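Search this site Enter keywords Go

Speaker notes – choosing fingers for a pair of small arms
Ellgate workshop evening, July

Start slowly, let people find a chair. Thank Shirley Ashworth for the loan of the projector, and say how pleased I am to see so many of the Plilbridge crowd again.

We set out to compare two sets of fingers, the slim pointed ones and the older square-ended ones we call the Oberholzers. Each set had 200 picks with the same cotton reels, and the slim pair dropped 17 of them. Pause here, because somebody will want to argue – let them, it's a friendly room!

Then cameras. I was a great believer in the side view until I tried lining up the tips from it, and I'd now put my money on the wrist view for the last little bit of travel, with the fixed one kept for seeing how two arms stand to each other. Remember to say that the pad matters more than the plastic behind it.

Leave both of these up while I talk about pads.

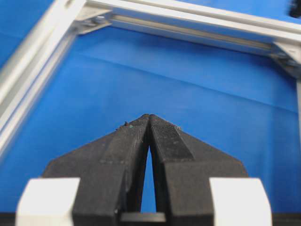
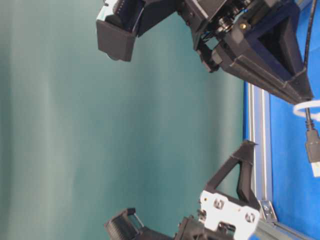 Wrist view first, textured pad on the right finger, then the fixed view with the two grippers facing each other.

Comments

Hubert Kofler
I'd want to see the drops again after 2,000 picks, when the pads have had some wear. Ours went shiny long before that.

Beat Wallner
Did you try the same closing force on both sets? Lovely talk, by the way.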